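Putting Winter Knits Away
Posted August 17, 2023 by Pin-yu Choi

Gloves, mitts and thin scarves get lost more than any other clothes in our house. Most of them go missing between the last cold day and the first one of December, when everybody wants them at once. It helps to give them one container and keep them in it all summer.

Wash everything before it is stored. Wool and wool blends should go in cool water with a small amount of mild soap. Press the water out in a towel and do not wring. Check the label first if there is one, and go by what it says.

Dry knits flat, away from the heater. Pull the cuffs straight while they are still damp. Fuzzy yarn can be brushed lightly with your hand once it is dry.

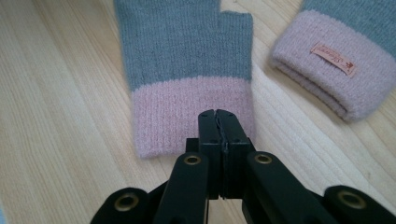
Ribbed cuffs tend to roll up on themselves. Unroll them before you put the pair away, or the crease will still be there when you take them out. Fingerless gloves are easy to store: lay one on top of the other with the thumbs on the same side and leave them flat. I don't fold one cuff over the other, as it stretches the ribbing.

For the container, a small plastic basket with holes in the sides works well. Air gets through, and you can wipe the bottom with a damp cloth. Empty it fully before you start and sort on a table, so single gloves are easy to spot.

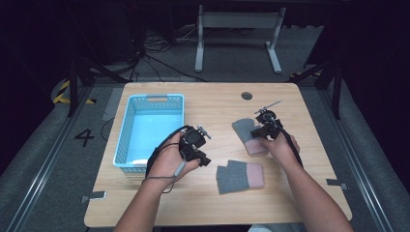

Put the heavier pairs in first and the light ones on top. Six pairs is plenty for one basket. Singles go in a paper bag at the side until the other one turns up. If it hasn't by spring, use the single for dusting.

Keep the basket on a closet shelf, out of the sun. Cedar blocks are fine, but sand them once a year.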